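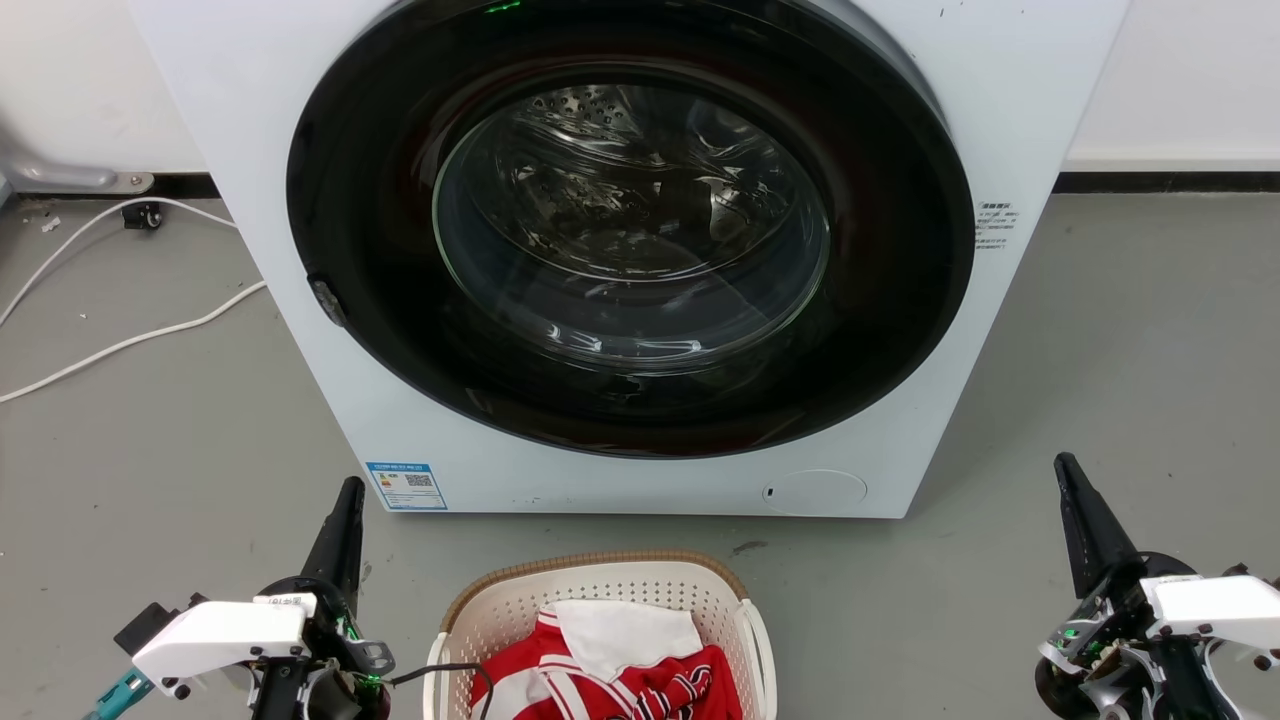
Unit 5. Working practice for two-arm laundry tasks

These notes go with the Saturday lab. Read them before you come in. The Cavell course uses them as house rules; they don't replace the arm maker's manual or the site risk assessment, and where the manual is stricter, follow the manual.

5.1 Before power goes on

Check the floor first. Cables that cross the work area are a trip hazard for you and a snag hazard for the arms. Route them along the wall where you can and tape down whatever has to cross open floor. Pick up scraps of paper and tape.

A cable lying over a laundry basket must be moved before any grasp is tried. A gripper closing on cloth can close on a cable as well, and the operator may not feel the difference.

Start with the washer door shut and the drum empty. Look through the glass, then open the door and feel inside by hand. Feng-yi Ho found a metal clip under a drum paddle last term that could not be seen from outside.

5.2 Placing the basket

Set the basket on the floor in front of the door, between the two arms. Leave 300 mm clear between the basket and the washer so the door can swing. If the door hits the rim at any point, move the basket and measure again.

Use no more than three items of laundry for the first ten runs. Drawstrings, hooks and loose buttons are not allowed until Unit 7.

5.3 Speed and force

Free motion: 300 mm/s at most.
Inside the door opening: 44 mm/s at most.
Only one arm may be inside the drum at a time. The other holds still, outside the swing of the door.
Pointed fingers must not press on the glass or on the door seal. If you touch either one, stop, back out along the path you came in on, and write it in the log.

5.4 People

One operator, one spotter. The spotter holds the stop button and does nothing else, including notes. No one reaches into the basket while the arms are live, even when they are not moving. Indicator lights on an arm are not proof that it is safe to touch. Ask the operator to call "off" and wait for the answer.

5.5 Logging

Each run gets one line: run number, items used, result, contacts, who was spotting. Failed runs are logged the same way as good ones. Dirkerer format is fine, or the paper sheet by the door. A full set is 300 runs, shared across the class. Do not renumber if a run is thrown out; strike it and give the cause.

Reading for next time: Tseng handout, sections 2 and 3. Questions about the log go to Yuk-lan Su.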